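Lurkus: small household goods and a basket
Print | E-mail
Home > Sets > Household > Lurkus > Read me
Tuesday, November 22, 2022, by Signe Sæther

# Lurkus

Pictures of ordinary small shopping on a wooden table, with a gray plastic basket beside it. The set is meant for work on sorting and putting away. It has 1,684 pictures in 26 folders.

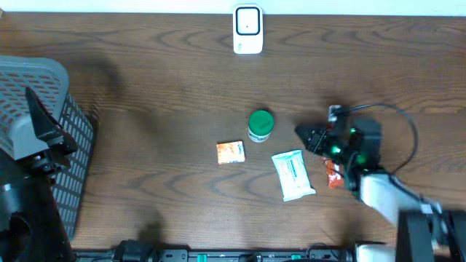
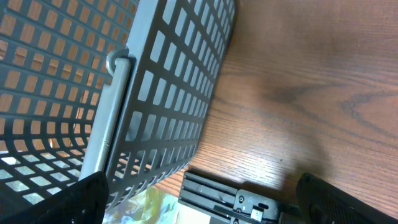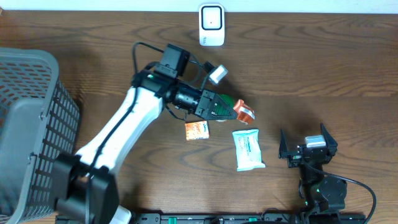 ## What is in the set

- **Basket.** Gray plastic, with rows of small rectangular holes in the walls. Labelled `basket` whether all of it shows or only part.
- **Jar.** Short, with a white body and a bright green screw lid. Labelled `jar`.
- **Small box.** Orange, printed, usually lying flat. Labelled `box_small`.
- **Packet, flat.** White with light blue. Labelled `packet_flat`.
- **Snack packet.** Red or orange with white. The wrapper creases easily, so its outline differs from one picture to the next. Labelled `packet_snack`.

The small white device near the wall is labelled `other`.

## Labels

There are 3,340 outlines, all drawn by hand. Halvard Hellström checked them in March and redrew 17, mostly along the basket rim. Holes in the basket are not cut out of its outline. Where wood shows through them, it counts as basket.

Lettering on the packs has not been transcribed.

## Folders

`pictures/` holds the pictures as JPEG files.
`outlines/` holds one JSON file for each picture, with the same name.
`lists/` holds the split into training and test folders. Do not mix pictures from one folder across the two.

## Known problems

Close views of the basket often have no other goods in them. Leave these out if you are counting items per picture. In folders 9 and 14 the flat packet was first labelled `wipes`; older copies of the set still have that name.

## Related sets

Dalen (cutlery drawers), Ernavari (shelves)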